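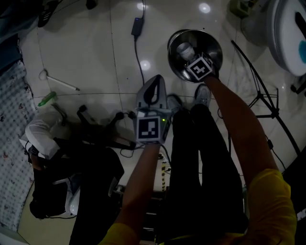
# The Trouble with Shine

Glossy floor tiles are chosen standing up, in a showroom, in dry shoes. They are then lived with in socks, in wet boots and with a mop bucket, and the properties that matter in those conditions are hardly ever printed on the sample board.

A glazed tile is a fired clay body with a thin layer of glass on top. The glass gives the colour, the shine and the resistance to stains. It also gives the walking surface, and on a high-gloss tile that surface is very smooth. On a dry floor this causes little difficulty. A clean rubber sole grips dry glass well, often better than it grips a matt tile covered in dust. The trouble starts when there is a film of water between sole and glaze.

On a rough tile, the small peaks in the surface break through the film and touch the shoe. On a smooth one there are no peaks high enough to do so, and for a moment the foot is carried on the water. Soap makes matters worse, as does cooking oil, which forms a thicker film and needs a rougher surface to break through it.

## Measuring a slip

The usual site test in Britain uses a pendulum. A weighted arm with a rubber slider on its end swings down from a fixed height, brushes the floor and carries on up the other side. The more energy the floor takes out of the swing, the lower the arm rises, and a pointer records the result. The test is done dry and then wet, and the wet figure is the one to ask for.

Gudrun Frerichs has been testing floors for 11 years, mostly in schools, clinics and the entrance halls of flats. Her complaint is with the way results are quoted.

"A supplier will send a sheet with one number on it," she says. "I want to know which slider was used, whether the tile was wet, and which direction they swung. Without those three things I can't compare it with anything."

The slider matters a good deal. A harder rubber stands in for an ordinary shoe sole, a softer one for bare feet. A tile meant for a shower room and tested only with the hard slider has not been tested for the use it will get.

Ramp tests, in which a person walks on a sloping sample until they slip, produce a different kind of rating. The two cannot be converted into each other with any confidence. Frerichs advises buyers to settle on one method early and stick to it through the whole order.

## What cleaning does

A new tile and a tile after a winter's use are different surfaces. Junpei Oshima manages the building stock of Kereama, a housing association with 3,862 homes, and he has floors of every finish in the shared areas. In February he had the glossy ones at the street doors retested. Most had lower wet readings than when they were laid.

Wear accounted for part of that. The larger part was residue. Detergent mixed too strong, and left to dry without rinsing, builds up as a thin layer that is dull when dry and slick when wet. The cleaners' response to the dullness had been to add more detergent.

The cure was cheap. The floors were stripped with an alkaline cleaner, rinsed twice with clean water and dried with a machine. Dosing was then fixed at the tap, so that the mix could not be guessed at. Readings recovered on all but 2 of the floors, and those were replaced.
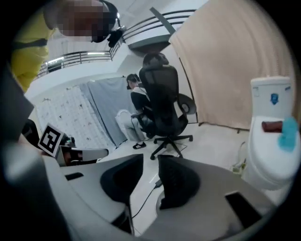 Replacement is the expensive answer, and there are several steps before it. Entrance matting is the first. A mat has to be long enough for both feet to land on it several times, and most are far too short. Oshima's rule at the street doors is now to let the mat run the full depth of the lobby wherever the door clearance allows it.

Etching is the second. An acid treatment opens up tiny pits in the glaze, which raises the wet reading at some cost to the shine. It is quick, but the effect fades under heavy traffic, and the pits hold dirt. An etched floor needs brushing, as a flat mop will pass over the soil and leave it there.

Coatings are the third, and opinion on them is divided. Milagros Olmedo, who fits floors for the contractor Busent, will apply a clear gritted coating in a back corridor but avoids it in lobbies. In her experience it wears through first along the line people walk, which is exactly where it was wanted.

## Choosing in the first place

For a dry room away from outside doors, a gloss tile is a reasonable choice. It reflects light, it wipes down easily and it shows spills clearly. It also shows scratches, and grit brought in on shoes will dull a dark glaze sooner than a pale one appears to suffer.

For a kitchen, bathroom or porch, a fine matt or satin finish is safer. Smaller tiles help a little in showers, where the extra joints give bare feet some edge to hold. In a hallway the joints do much less, and the tile face should be judged alone.

Olmedo asks clients to take home a full tile, wet it, add a drop of washing-up liquid and press down on it with the shoe they wear most – while sitting in a chair. It is a crude check and gives no figure. She still finds that a fair number of orders change after it.

Frerichs would add a spare box. Tiles from the same batch, kept unlaid, give a baseline to test against when the floor is 9 years old and someone asks whether it was always this slippery.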